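Home Posts Replies Media Search

Hedvig Blomqvist
Thread, Mar 16, 2018

Spent the week teaching a simulated robot arm to pick things up off a simulated table, by remote control, from a very real kitchen chair. A thread for anyone who thinks my job is glamorous.
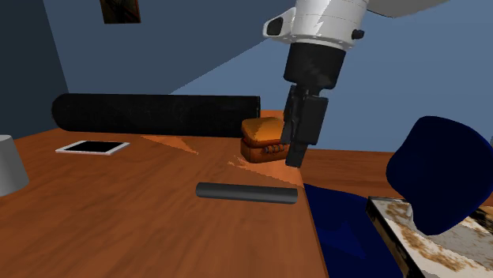
The way it works at Skukari is that I hold a controller, I move my hand, and the arm moves its hand. Everything I do gets recorded. Later a program studies the recordings and tries to behave like me, which I would not have recommended.

One go at the task is called a demo. My target for the week was 157 demos. The task sheet, in full: "Grasp orange object. Lift. Hold. Release." I have had longer instructions from a shampoo bottle.

Margit Bråten wrote the task sheet. She says if it were any longer I would start having opinions about it. I have opinions about it anyway.

What is the orange object, for instance? I have been lunging at it since Monday and I couldn't tell you. Lunch box. Toaster. Margit's position is that the robot doesn't need to know. My position is that I'd squeeze a toaster differently.

The scene builder throws random stuff on the table so the robot won't get too attached to one layout. So we get a tablet lying flat, a little gray rod, and behind it all a black cylinder big enough to need its own zip code. I've named the cylinder Løken. Løken has not moved all week and has contributed about as much as I have.

Hardest part, day one: there's no touch. In the real world your fingers tell you when you've got hold of something. Through the controller you get a picture and your own optimism. I closed the gripper on plain air so many times that I started nodding politely at it.

Second hardest part: wrist angle. Your arm has a shoulder, and a lifetime of practice at not thinking about it. The robot has a number of joints and will choose the ugliest possible arrangement of them to get where you asked. Ask it to come in from the left and it goes around like it's parking a bus.

You learn to approach slowly, stop beside the thing, breathe, then close. The slow part matters. If I rush, the recording is full of rushing, and then the program learns to rush, and then somebody in August is watching a real arm swat a real lunch box off a real table and reading my name in the log.

Also, you can't fidget. I scratched my nose in the middle of demo 17 and the arm gave a little flick, as if it had thought of something. We have to throw those out. Margit wanted to keep it. She said it showed character.

The mistakes are a whole subject. If I fumble and then recover, do we keep the demo? Margit says yes, because the robot should see what recovering looks like. I say yes because otherwise I'd be here until summer.

But if I fumble, recover, and fumble again, that goes in a folder called "Hedvig." The folder has 4 subfolders.

People ask why I don't just program the thing. We tried! Dremar, the old system, was all hand-written rules. It worked beautifully as long as the object was exactly where the rules said it was. Move it the width of a thumb and Dremar would close its gripper with total confidence on nothing, lift the nothing, and report success.

I miss Dremar sometimes. We had a similar work style.

Showing it by hand is slower and sillier but it does pick up stuff I never could have written down. I apparently pause just before I grab. I had no idea. The first trained version does it too, this tiny hesitation above the table, and it is deeply unsettling to be imitated by furniture.

The first trained version also drifts left. I have been informed that I drift left.

Next up is Skarutura, our bigger set: 1740 demos, split between me, Margit and whoever else walks past the desk too slowly. New objects, new rooms, same chairs. I've asked for a cushion. A real one.

Replies are open if you do this for a living and have wrist advice. Mine, I mean. The robot's wrist is fine.

More from Hedvig Blomqvist
My controller has a dead battery and so do I
Things Dremar reported as a success
Left-handed demos: a plea
What Margit means by "one more batch"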